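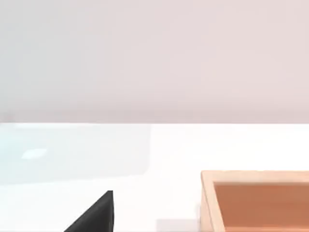 Gripper keeps hitting the divider in sim

jirnamier
Building a small pick and place arm in the shared shop and trying to get the motions right in simulation first. Tray pickup is fine. Placing into the rack is where I lose it. I ran 300 tries over the weekend and 73 ended with a finger against a divider. Wrist view at the rack: 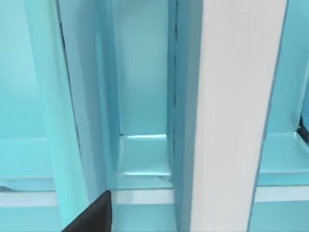

Finger close to the slot opening, wrist camera

Slots are 18 mm wider than the part. Is this a planner problem or a finger problem?

stullix
Finger problem. Those wedge fingers take up too much room when they open. Print narrower ones.

lucrezia_negri
I wouldn't print anything yet. What is your camera offset set to? Mine was 8 mm out on one axis and I got the same kind of misses, nearly all on one side.

stullix
An offset error would show up at the tray too.

lucrezia_negri
Not if the tray is wide open. You can be well off there and still get the part.

jirnamier
Checked the log. Most of the hits are on the left divider. I measured the camera mount by hand, so it could be off.

brondau_b
Also look at your collision mesh. If the rack went in as one convex hull, the slots are filled in as far as the physics is concerned.

jirnamier
It's split into separate boxes, I did that in July. Will redo the offset Monday and run the same set again.

stullix
Fine, but I'd still narrow the fingers. You need some slack on the real arm.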